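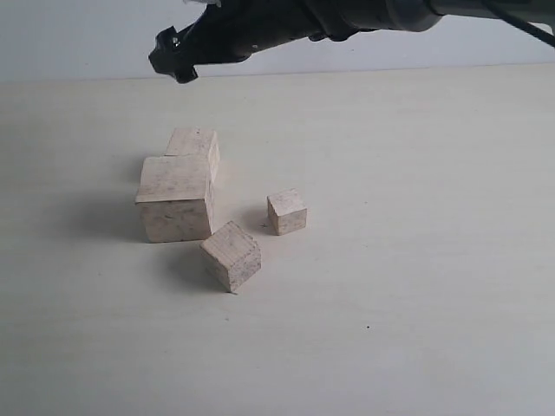 搜索本站文章 输入关键词 搜索

3. 道歉怎么说出口：访谈与问卷的结果

3.1 先说说我们怎么走到这一步的

这一节写起来比我预想的费劲。上一节讲完了量表的来历，照理说该直接上结果，可是我总觉得，如果不把材料是怎么来的讲清楚，后面那些关于“绕着弯子道歉”的说法会显得很玄。所以请允许我先啰嗦几段。

我对道歉感兴趣，最早跟人格没什么关系。那时候我在Sakbridge做田野，住在一栋老公寓里，楼上楼下常为晾衣服滴水的事闹别扭。我注意到，大家和好的时候几乎没人说“对不起”。送一碗汤，帮忙把对方的垃圾带下楼，或者在楼道里碰见时问一句“你妈妈的腿好点没有”，事情就过去了。我当时在本子上写：“道歉发生了吗？”后面画了个大问号。这个问号后来就成了这项研究。

和我合作的Boonmee Chaimongkol受的是人格心理学的训练，他看了我的田野笔记以后第一反应是：这不就是宜人性高的人嘛，怕冲突，所以绕开走。我不同意，我们为这事在邮件里吵了好几个来回（吵得挺愉快的）。我的意见是，楼下那位脾气最冲的大叔，送汤送得最勤快，你要说他宜人性高，整栋楼的人都会笑出声来！Boonmee的回答很干脆：那就测一测。

于是有了问卷。我们在Sakbridge和Grumlow两地一共发出600份，收回有效问卷579份。两地的选择没有什么高深的理由，Sakbridge是我熟悉的地方，Grumlow是Boonmee长大的地方，我们在那里都有人愿意帮忙敲门。这当然是便利抽样，局限我放到后面讨论，这里先不展开。

问卷之外还有访谈。访谈对象从答卷人里挑，挑的原则是尽量让性格得分拉开，高的低的都要有，同时也让他们讲的事情五花八门：家里的、单位的、邻里的、朋友之间的。访谈由我和Oranuch Saithong分头做，录音用Skangate转成文字，再由我们自己对着录音逐句改。Skangate对叹气和停顿基本上是视而不见的，这对别的研究可能无所谓，对我们却要命，一个人说到“我那天其实是想……”然后停住，那个停住往往比后面的话还要紧。改稿子花的时间远远超过访谈本身，Oranuch到后来听见自己的声音就想关电脑。

3.2 我们怎么算“道歉”

这个问题绕不过去。如果只数“对不起”“抱歉”“不好意思”这类词，事情很简单，可是楼上楼下那些汤就全漏掉了。如果什么善意举动都算，那又没有边界，人家可能只是汤煮多了。

我们最后的办法是看双方的说法。一个举动要算作道歉，得满足这样的条件：做的人在讲述里把它和先前的过失连起来，并且讲述的时候，这种联系是他自己提的，访谈人没有引导。比方说，一位受访者讲到和嫂子吵架，接着说“所以那个周末我就把她家窗帘都洗了”，这个“所以”就很关键。要是他先讲窗帘，我们再问“是为了吵架的事吗”，他说“算是吧”，这一条我们就只记作存疑，不进主要分析。

听上去挺严格，做起来照样有一堆灰色地带。中文里“不好意思”就让人头疼得很。借过要说，收礼物要说，迟到要说，有时候连拒绝别人也用它开头。我和Oranuch各自编码，再对结果，分歧最多的就是这四个字。她倾向于把它算进来，理由是听的人会买账；我倾向于不算，我觉得它更像一种社交润滑油，倒下去谁都舒服，但没有谁真的在认错。我们后来折中，把它单列一类，叫“轻道歉”。这个名字是随口起的，用着用着就改不掉了。

编码手册里，言语道歉下面分直说、轻道歉和带解释的道歉，行动道歉下面分补偿、照料和恢复往来。恢复往来是最难描述的一类，指的是什么都不补，也不照料谁，只是主动让日常的来往重新开始，比如照旧喊对方一起去买菜。有位受访者的原话我很喜欢：“我喊他吃饭，他下来了，那就是好了嘛，还要说什么？”

3.3 性格能解释多少

好，终于讲到Boonmee最关心的部分了。

道歉倾向用的是七点量表，从“完全不像我”到“非常像我”，每一类道歉方式都配了几个情境题。性格部分用的是上一节介绍过的简版量表。单看言语道歉，Boonmee是对的：宜人性得分高的人更愿意直说“对不起”，这个关系在两地都看得到，方向一致，和上一节图2里预试的走势也合得上。外向性也有一点贡献，外向的人更常用带解释的道歉，他们解释起来还特别长（访谈时我深有体会，有一位从一只打碎的杯子一路讲到自己小学时的班主任）。

行动道歉就完全是另一番景象了。宜人性在这里几乎帮不上忙。脾气急的和脾气好的，送汤、修东西、喊人吃饭的倾向没什么像样的差别。我承认看到这个结果的时候我有点得意，给Boonmee发了一条只有感叹号的消息。他隔了一天才回，回的是一篇很长的邮件，要求重新检查行动道歉那几道题的区分度。检查完了，题目没有问题。

那么是什么在起作用呢？目前最像样的线索是关系的类型。和对方还要天天见面的人，行动道歉的得分明显高一截；对方是很少再碰面的人，比如旧同事、远房亲戚，大家反而更愿意把话说出来，发条消息，打个电话，“那次是我不对”。我的理解是，行动道歉需要一个舞台，得有楼道、有厨房、有一起走的那段路，它才演得下去。人搬走了，窗帘也就洗不着了，只好靠嘴。

Boonmee对“舞台”这个比喻有保留。他认为也可能是反过来的：只会用行动道歉的人，在关系疏远之后干脆就不道歉了，留在样本里讲故事的，自然都是说得出口的那些人。这个批评我觉得很有力，我们的数据也确实排除不了它。要排除，得追踪同一批人，看他们在关系变远前后的变化，这次没有条件做。

3.4 一段访谈，以及它给我的难题

下面这段出自Jitpraphai的一次访谈。Jitpraphai是Sakbridge河边的一条街，早上卖菜，下午很安静。受访者是一位中年女性，在那里和姐姐合开一间裁缝铺，她讲的是自己八月里和姐姐的一场争执，起因是一批改坏了的校服。

她说：“裤脚是我剪短的，单子是她写错的。她写错了，我也没量。你说怪谁？”

我问后来怎么样了。

“后来她第二天来得很早，把我的机器上好了油。平时她从来不碰我的机器。”

停了一会儿，她又说：“我就把单子本换了一本新的，格子大的那种。”

我问，这算是道歉吗？她想了很久（录音里能听见外面有摩托车过去），然后说：“她那个算。我那个，不算吧，我是怕她再写错。”

这段话我反复听过很多遍。按照我们的编码规则，姐姐上油是从妹妹嘴里讲出来的，做的人没有自己建立联系，因此不能算；妹妹换本子，本人明确否认，也不能算。也就是说，在我们的数据表里，这间裁缝铺那个月没有发生过任何道歉。可是任何一个听过这段录音的人都会觉得，她们和好了，而且和好得相当体面。

Oranuch对这段的读法和我不一样。她提醒我注意“不算吧”里的那个“吧”。她认为妹妹是在维护一种分寸：如果承认换本子是道歉，就等于承认裤脚剪坏是自己的错；说成是防着姐姐写错，责任就还留在原处，而本子照样换了，姐姐照样受用。换句话说，行动的好处恰恰在于它可以不被命名。我觉得她说得比我好，这一段的解释基本上采用了她的意见。

顺着这个思路回头看问卷，有一处原先让我困惑的地方就顺了。我们有一道题问“我做了弥补的事以后，希望对方知道我是在道歉”，回答非常分散，行动道歉得分高的人里面，选“非常像我”的和选“完全不像我”的都不少。起初我以为是题目没写清楚。现在我更愿意相信，大家在这一点上就是不一样，有人做了事盼着被看见，有人做了事就怕被点破。这个差别倒很可能跟性格有关，只是我们的简版量表太短，抓不住它。Boonmee听到这里总算高兴了一回，他已经在设计下一份问卷了。

3.5 两地的差别，以及我不打算说的话

审读初稿的同事都问过同一个问题：Sakbridge和Grumlow有没有文化差异？

有一些。Grumlow的答卷人在直说这一项上得分更高，轻道歉更少。访谈里的感觉也吻合，那边的人讲起道歉往往有一个清楚的时刻，在哪里、对谁、说了哪句话，讲得像一件办完的事。Sakbridge的人讲起来就散得多，常常讲着讲着自己也说不准到底是哪一天和好的。

但我不打算由此得出“Grumlow人直率、Sakbridge人含蓄”这种结论。一来，两地住的格局就不同，Grumlow多是独门独户，Sakbridge多是公寓，前面讲过，天天见面这件事本身就会把人推向行动道歉。把见面频率放进模型以后，两地的差距缩小了很多，没有完全消失，可剩下的那一点我不敢拿来谈民族性格。二来，两地的访谈不是同一个人做的，Sakbridge的多半归我，Grumlow的多半归Oranuch，而我们俩问话的风格差得很远。我喜欢等，她喜欢追问。追问之下，人家自然会讲出一个更清楚的时刻来。我们抽了几份稿子互换着读，越读越觉得这个影响不能忽略。

还有一件事我想老实交代。问卷的指导语里，我们写的是“请回想一次您觉得自己有错的经历”。写的时候觉得再平常不过，做完访谈才发现，许多和好根本不以“自己有错”为前提。裁缝铺的妹妹如果拿到这句指导语，大概会放下笔说没有。她这样的人有没有被我们的问卷挡在外面，挡了多少，现在没法知道。下一轮我们准备改成“请回想一次您和别人闹了别扭、后来又好了的经历”，字多一点，口气也土一点，不过在Sakbridge试着念给几位老邻居听，他们马上就有故事要讲，拦都拦不住。

至于行动道歉要不要算作一种独立的沟通风格，我和Boonmee到现在还没谈拢。他主张先不要另立名目，等新问卷的数据出来，看它和已有的维度能不能分开。我倾向于现在就给它一个位置，哪怕是临时的，不然写分析的时候总得绕着它走。下一节的模型比较里，两种做法我们都跑了，各自的结果并列给出。

最后更新：12月6日 星期三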